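The robot that passed every test and jammed in the bathroom

The engineer had asked for an hour in the afternoon and used the first ten minutes of it telling me what the story wasn't. It wasn't a runaway machine, and there were no injuries. A home-service robot running software from Irkano, a company that sells navigation and handling code to robot makers, pushed against a half-open door in a trial apartment until its drive motors overheated and shut down. It happened in October, at the Jirkidham test site.

"People hear 'robot fault' and they want smoke," the engineer said. "We got a hot smell and a scuffed door."

I had come because of the figures. In the spring Irkano told its customers that its bathroom routine had finished 1000 simulated runs without a single safety stop. By fall a real machine was stuck in a real doorway with no safety stop there either, and that second zero is the one that bothers me. The engineer worked on the review that followed and agreed to talk if I left out names and job titles. Irkano's press office sent me two paragraphs about its commitment to learning.

The task sounds dull. The robot goes down a narrow room, fetches or moves something, and comes back out past the door. In the simulator, which the team calls Hendinska, the rooms are built from a stock of parts and the clutter is dropped in by a script. That is how you get household objects in places no household would choose.

"The clutter doesn't have to make sense," the engineer told me. "It has to be in the way. Someone will leave a mop in the tub. Fine, we'll put a garden tool by the wall."

I asked whether the clutter had ever been the hard part. There was a pause. "We thought so. We spent months on it."

The door got much less attention. Hendinska can place a door at any angle, and it did, over and over. What it did with the door after that was another matter. In the version used for the spring figures, every door was fixed at its starting angle for the length of a run. If the robot's planned path touched it, the run was thrown out as a bad layout and a fresh one was generated.

I made the engineer say that again, slowly. Runs in which the robot would have hit the door weren't counted as failures?

"They weren't counted as runs."

How many were there?

"676."

So the honest number of attempts was well over the advertised one, and a large share of them ended at the door. The engineer didn't argue with the arithmetic but did argue with my tone. Discarding bad layouts is normal, I was told, and plenty of them really are bad: toilets sunk into walls, floors with a gap in them, doors with no way through. The trouble was that a single filter caught both kinds, and the report that went to customers gave only what came out the other end.

"I don't think anybody set out to fool anyone," the engineer said. "I think it was a filter written early by someone in a hurry, and it made the chart look good, so it stayed."

I believe the first half of that. The second half seems to me a fair account of how people get fooled.

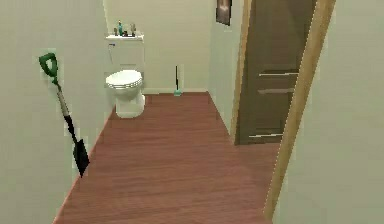
What happened at Jirkidham

The door in the trial apartment was standing partly open when the robot came back toward it. The map said the opening was wide enough. It was, by a small margin, until the base clipped the edge and swung the door a little farther into its path. The robot had never met a door that moved, so it treated the contact as drag from the floor and pushed harder.

There is a force limit meant for this. It was set at 100 newtons, and the engineer says it worked as written. The push stayed under the limit the entire time. Nothing in the code asked how long the push had been going on.

"You could lean on a person like that," I said.

"You could," the engineer said. "That's why I'm talking to you."

The motors cut out on their own heat protection after 2 minutes. The operator at the site had a stop button and didn't press it. I was told the status screen showed the robot as "proceeding." I asked if the wording had been changed. It has. The screen now says "in contact," and a timer ends the push.

What has been fixed, and who says so

Irkano's updated simulator gives doors hinges and weight. Rejected layouts are logged with a reason, and the engineer says the customer report will carry the rejected total beside the passes. I asked to see a copy. It isn't finished.

The outside check was done by Figueroa, a small testing firm that Irkano hired and paid. Its summary calls the new timer "adequate for the intended use." I asked what the intended use was, and the engineer laughed and said that was a question for sales.

I also asked whether the spring figure had been withdrawn. It's still in the brochure. "I've raised it," the engineer said. "I've raised it more than once."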